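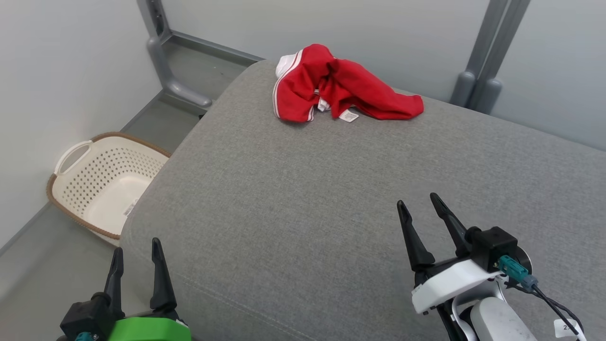
Laundry cell, head view. Both grippers open, one red garment on the gray cushion, basket to its left.

Puddale laundry cell: setup and upkeep

This README covers the two-arm cell called Puddale. It used to be a page of notes taped to the door, and some of the tone has survived. Maintained by Sandra Lockwood. Hardware questions go to Ayman Awwad, who will ask whether you checked the connector.

Last revised Monday, May 2, 2022.

What the cell does

Picks one garment off the cushion and puts it in the basket. A ten-second chore for a person, and we have written 47 pages of notes on it.

Layout

The cushion goes in front of the metal uprights, with its rounded front corner at the left. The basket stands on the floor on that side, tucked up against the corner. Start every run with it empty. Socks left over from the last run will be counted as successes, and for one happy week in February they were.

One garment per run, toward the back of the cushion. Drop it. Do not fold it, however you were raised.

Startup

1. Power on Zondine (the controller) and wait for the steady light.
2. Seat the teal connectors by hand. Push until they click, then push again.
3. Run ganorix_home with nothing on the cushion. Both arms should finish with grippers open.
4. Check the head view. You want to see the cushion, both grippers and the basket. If the basket is missing, move the basket. The head stays where it is.
5. Place the garment and start the run.

Looking after the grippers

Wipe the fingertips every 540 cycles. Lint builds up on the inside faces and the grip gets vague long before any error shows.

Replace fingers in pairs. One new finger and one old finger will close off center, and you will spend the afternoon blaming the software.

The right arm's cable needs slack at the wrist. Turn the wrist through its full range by hand with the power off, and watch the cable the whole way. If it goes tight, reroute it before you do anything else.

Known problems

Care labels. The gripper sometimes closes on a label and lifts the whole garment by it. This counts as a pick. Sandra disagrees, and the log has a separate column for her.

Long legs. Pants can hang over the basket rim after release. Score as partial.

Petrauskas drift. Named for the calibration script, which reports everything as fine. If picks land more than 4 mm off, delete the saved offsets and run it again. If they are still off after 6 tries, find Ayman.

Spares

Fingers and short cables are in the second drawer. Sign for what you take.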